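Notes from the Cell: Getting the Little Black Arm Back on Its Mark

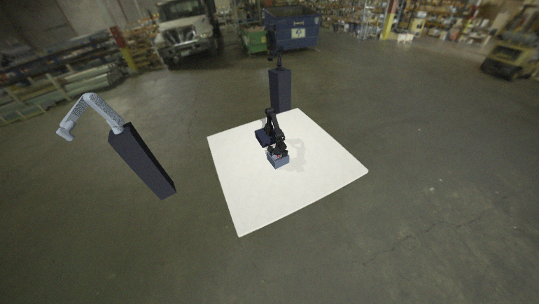
I promised last month that I'd write up the re-teach of the Pullwood cell, and then February got away from me, so apologies to the three of you who asked. We have it running in the simulator again, and the real one at Fastdale gets the same settings next. What follows is mostly what I did, in the order I wish I'd done it.

For anyone who joined the list recently: Pullwood is our small-arm cell, and we keep a virtual copy of it so we can break things without sweeping up afterward. The job is as dull as they come. The black arm reaches down to a small cube, closes its fingers, lifts, moves, sets it down and comes back for the next one. We run it in batches of 44 picks, and for most of the winter it did that without anyone giving it a second thought (which is how I like my robots).

Then the picks started drifting. It was tiny at first, a cube held a hair closer to one finger than the other, and then one day a whole batch was landing off to the same side. I spent an entire afternoon blaming the gripper. I slowed the close, I softened the close, I changed the finger width, I changed it back. If you ever catch me doing this again, please take my keyboard away!

The trouble was the base frame. When we moved the cell to its new spot on the warehouse floor, I turned the mat a little to suit the layout and typed the new angle into the mat but never into the arm's work frame. So the arm was working very precisely from a picture of the world that was slightly twisted. Close in to the base you could hardly tell. Farther out it got worse and worse, and that should have been my clue.

So, the fix. I sent the arm to its home pose and cleared every saved offset, including the ones I was fond of. Then I taught the work frame from scratch with three points: the origin, one out along the long reach, and one off to the side. Touch slowly, and come at each point from the same direction every time. I did the whole set twice and compared the two before saving anything. My first go had one point that was plainly wrong (I'd bumped the jog speed up, impatient as ever), and I would have saved it if I hadn't had the second set to hold it against.

After that came the tool point, down between the fingertips. I rotate the wrist around a fixed point and watch whether the tip wanders. If it wanders, the tool length is off. Ours was off by very little, but it was off, and it had probably been that way since we swapped in the Lim fingers. I fixed it while I was in there.

Only then did I go back to the gripper, and I put every one of those settings back where it was before my lost afternoon. They were fine. They'd been fine the whole time.

Next was the long soak — 944 picks overnight, no touching, with the log set to flag any grip that came in outside our limits. I came in a bit after 7 a.m. with my coffee and had a clean log waiting, so I ran it again out to 1,188 with the cube starting at different angles. Two flags that time, both when the cube began at nearly 45 degrees to the fingers. I added a small wrist turn before the approach and haven't seen a flag since.

A few of you wrote to ask about the neighbors. The tall navy pillars and what's mounted on them belong to the next piece of work, and I left their frames alone. Please don't copy the Pullwood numbers across to them! Each arm gets its own base frame, taught from its own base, and the file names now say which is which. I've put the old combined file in the archive folder so it can't be loaded by accident, which, yes, has happened, and yes, it was me.

Upkeep is the other half of this. I've changed our routine so the frame check happens every 3,000 picks, and also any time somebody moves, turns or so much as nudges the layout. On the real arm at Fastdale, that same visit is when we wipe the fingers, check the mounting bolts against their paint marks, and look over the cable where it bends at the wrist. Write the readings down even when they match the last ones. I have a page of nearly identical numbers from the fall and it saved me an hour of guessing this time around.

The Pundumora folks are borrowing our setup notes for a cell of their own, so I've tidied them up and taken out the swearing. If you find a step that doesn't match what's on your screen, send me the step number and your software version and I'll sort it out. Next time: the wrist cable at Fastdale, and whether we finally reroute it or just keep buying new ones.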